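4.2 Where clothes wait between wearings

The most rewarding part of the diary study was a category we had not planned for. Our original coding sheet had two states for a garment, clean and dirty, and it fell over within the first week. People in both towns kept writing about clothes that were neither. A jumper worn for two hours to the shops does not go back in the drawer, and it does not go in the wash. It goes somewhere else, and we wanted to know where!

Households in Brellholm had a rich vocabulary for this. One family spoke of the "halfway chair", another of "the perch", and a retired couple used "the maybes" for anything draped over the banister. Darnon households were less likely to have a name for the place but every bit as likely to have one. Across the 57 diaries we logged close to 3,000 entries on garments at rest, and the in-between ones were easily the longest and funniest to read. Shannon-style flow charts of laundry, which treat the home as a small factory, leave no room for them at all.

Following Cha's earlier work on coat hooks, we sorted resting places by height and by how public they were. Tops and T-shirts travelled furthest. They turned up on kitchen tables, bed ends, piano stools and, in one much-loved entry, a rowing machine. Trousers stayed close to the bedroom. Colour mattered to our diarists as well: several wrote that a bright top left on a pale surface "nagged" at them until it was dealt with, while a grey one could sit on a grey couch until November without anyone minding.

Tables deserve a special mention. Participants were quick to say that a table was the wrong place for clothing, and then recorded putting clothing there again and again (one diarist did so on 7 evenings in a row). Karagiannis has suggested that a table works as a promise, a spot so inconvenient that the garment must be moved before the next meal. Our entries support him up to a point. In homes with 2 tables the second one often lost its mealtime job altogether, and clothes settled there for good. We return to this drift in Section 5, where we compare it with the way mail and school papers build up near the front door.
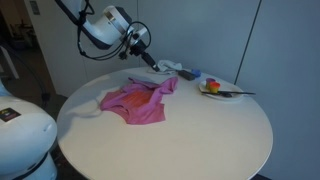

Figure 4. A short-sleeved garment left loosely crumpled on a round tabletop.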